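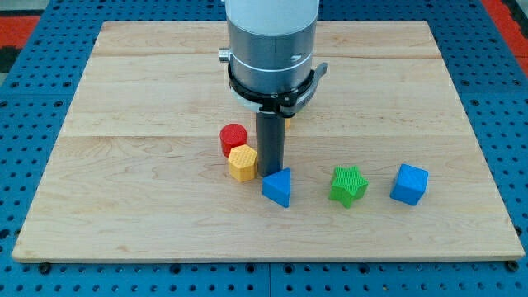
Board on the blue perforated table

Topic: Recurring gifts dropping off after card expiry

y_sitthichai
Posted Wednesday, May 2, 2012
We run monthly giving for the Brombridge housing fund. 138 of our 700 sustaining donors lapsed in March, nearly all on expired cards. Daten marks the pledge inactive after the first decline and sends no notice. Is there a retry setting, or do I export declines and work them by hand?

delorme_k
Settings, Recurring, Decline Handling. Default is zero retries. Set it to 4 at five-day spacing. Existing inactive pledges are not picked up, so you have to reopen those individually.

pledgeclerk
Disagree with that many retries. An expired card will decline every time and some processors charge per attempt. Retry once, then mail a letter with a reply form.

delorme_k
Expired cards often go through if the bank allows it. Insufficient funds clears on the second or third try — that is where the retries pay off. Our fee is a few cents.

pledgeclerk
Depends on your contract. Ours is not a few cents.

tmh_annual
Move them to bank draft. We converted up to 600 donors over two years and the lapse rate dropped by more than half. Needs a signed authorization on file for each one.

y_sitthichai
Found the setting. Going with two retries and a letter. Does reopening a pledge keep the original start date?

delorme_k
No. Write it down first.

Yupin Sitthichai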